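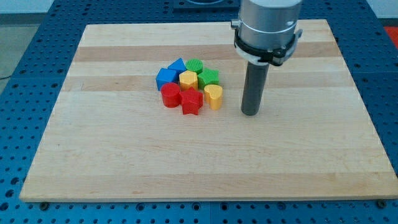 Week 5: Do shape toys teach geometry?

Reading: Oyelaran, chapter 2, and the Altdale nursery report (32 children, one term).

The report says children who played with solid shapes "gained spatial skill". Be wary. They were tested on the same shapes they had played with, and the test was marked by their own teachers. A child who can say "cylinder" has learnt a word. Whether she can tell you which faces of it are flat is another matter, and the report never asks.

Colour is a further muddle. If the cube a child knows is blue, is she sorting by shape or by colour? See p. 17.

For next time: write one page on how you would test this fairly. Hand in to Dr Mohamedi by 6/11/26.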